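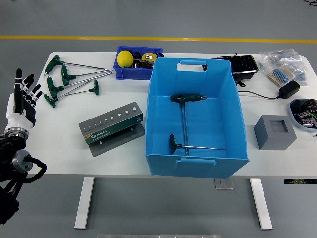

Lettre interne Automatisation
Accueil | Sommaire | Sécurité | Maintenance | Archives | Contact

Cellule Jorus : perte de prise pendant le rangement des clés en T, retour sur l'incident de juillet

En juillet, la cellule Jorus de l'atelier de Tullton a laissé échapper une clé hexagonale à poignée en T pendant un transfert vers le bac bleu. La clé est passée par-dessus le bord de la table et a terminé sa course au-delà de la ligne jaune, côté circulation. Pas de blessé, pas de dégât matériel notable hormis une rayure au sol. L'événement a été classé en presqu'accident et la cellule arrêtée le jour même. Elle a redémarré depuis, avec des restrictions détaillées plus bas.

Rappel de la tâche

Le bras prend les clés posées en vrac sur la table, les identifie, puis les dépose soit dans le support SATA, soit dans le bac ouvert lorsque la taille n'est pas reconnue. La main est à doigts articulés. La prise se fait en principe par la poignée, la tige étant trop fine pour donner un signal d'effort exploitable. Le logiciel de séquencement est Groklow, inchangé depuis la mise en service. La couche de perception, Samir, avait en revanche été mise à jour la semaine précédente.

Déroulement

L'essai comportait 18 transferts consécutifs, sans intervention. Les premiers se sont déroulés normalement. Au neuvième, la main a saisi la clé à la jonction entre la poignée et la tige, avec une fermeture incomplète des doigts. Groklow a validé la prise. Pendant la phase de dégagement, le poignet a tourné à vitesse nominale, la clé a pivoté sous son propre poids et a quitté la main en pleine accélération.

Le bras a poursuivi sa trajectoire à vide, ouvert la main au-dessus du bac et signalé une dépose réussie. C'est ce dernier point qui a motivé l'ouverture d'un dossier. Une clé qui tombe est un défaut de préhension courant ; une dépose déclarée alors que la main est vide fausse le compte rendu et retarde l'arrêt. L'opérateur a appuyé sur l'arrêt d'urgence environ 3 secondes après la chute, au bruit. Le système, lui, préparait le transfert suivant.

Analyse

Le dépouillement des journaux fait apparaître deux causes distinctes.

La première tient au point de saisie. Lorsque plusieurs clés sont étalées en éventail, les tiges se croisent et le contour d'une poignée peut être rattaché à la tige de sa voisine. La mise à jour de Samir a modifié le seuil de séparation des objets. Avec l'ancien réglage, ce type de configuration donnait un refus et le bras passait à la clé suivante. Avec le nouveau, il donne un point de saisie décalé vers la tige, assorti d'un indice de confiance élevé. Le cas a été rejoué au banc à partir des données enregistrées et il se reproduit.

La seconde tient à la validation de prise. Groklow considère la prise comme acquise si le courant des moteurs de doigts dépasse un seuil pendant la fermeture. Le contrôle est fait une seule fois, avant le dégagement. Aucun contrôle n'était prévu pendant le transport ni à l'ouverture. La fonction de surveillance continue existe dans Groklow mais elle avait été désactivée lors de la mise au point, à cause de déclenchements intempestifs sur les objets légers. La désactivation n'avait pas été reportée dans la fiche de configuration.

L'hypothèse d'un défaut de câblage au poignet a été examinée en premier, le câble formant une boucle à cet endroit. Continuité mesurée sur toute la plage de rotation : aucune coupure, aucun parasite. Hypothèse écartée. L'attache du câble a tout de même été reprise, le rayon de courbure étant jugé un peu court.

Aspect sécurité

L'analyse de risques initiale couvrait le contact avec le bras et le pincement par la main. La projection d'un objet transporté y était cotée négligeable, sur la base de pièces en plastique de faible masse. Les clés en T ont été introduites plus tard, sans révision de la cotation. Une tige métallique lâchée en rotation ne relève pas de la même catégorie, et la ligne jaune au sol ne protège que si l'objet reste en deçà. La cotation a été refaite et le risque de projection figure désormais au dossier de la cellule.

Il est rappelé que tout changement d'objet manipulé impose une relecture de l'analyse de risques, y compris pour un essai court et y compris si la trajectoire ne change pas.

Mesures appliquées

- Retour à la version précédente de Samir sur la cellule Jorus. Les autres cellules de Tullton ne sont pas concernées, elles n'ont pas reçu la mise à jour.
- Surveillance de prise réactivée pendant tout le transport, avec un seuil propre à chaque famille d'objets. Toute perte de prise provoque un arrêt de catégorie 2 et un message explicite.
- Contrôle à l'ouverture : si le courant des doigts ne varie pas au relâchement, la dépose est déclarée en échec.
- Vitesse de rotation du poignet réduite de moitié pour les objets métalliques.
- Port de lunettes obligatoire au-delà de la ligne jaune dès que le bras est sous tension.

Reste à faire

La pose d'un écran latéral côté circulation est demandée. Le devis est en attente. Jusqu'à son installation, la cellule fonctionne uniquement en présence d'un opérateur habilité, et le passage est fermé par une chaîne pendant les cycles.

Le comportement de Samir sur les tiges croisées a été transmis à l'équipe perception avec les enregistrements. Une correction est annoncée, sans échéance. La nouvelle version ne sera remise sur la cellule qu'après une série complète au banc avec des clés étalées, croisées et partiellement recouvertes.

Les réglages de seuil par famille d'objets sont à valider pour les petites clés. La surveillance continue déclenche encore à tort sur certaines d'entre elles, surtout en fin de rotation. Dans ce cas, acquitter le défaut, vérifier la prise à l'œil depuis l'extérieur de la zone et relancer. Ne pas modifier le seuil depuis le pupitre. Les déclenchements sont à noter dans le cahier de cellule avec la taille de la clé et l'heure.

La fiche de configuration à jour est affichée au pupitre. L'ancienne est à détruire, y compris les copies rangées dans les classeurs de maintenance.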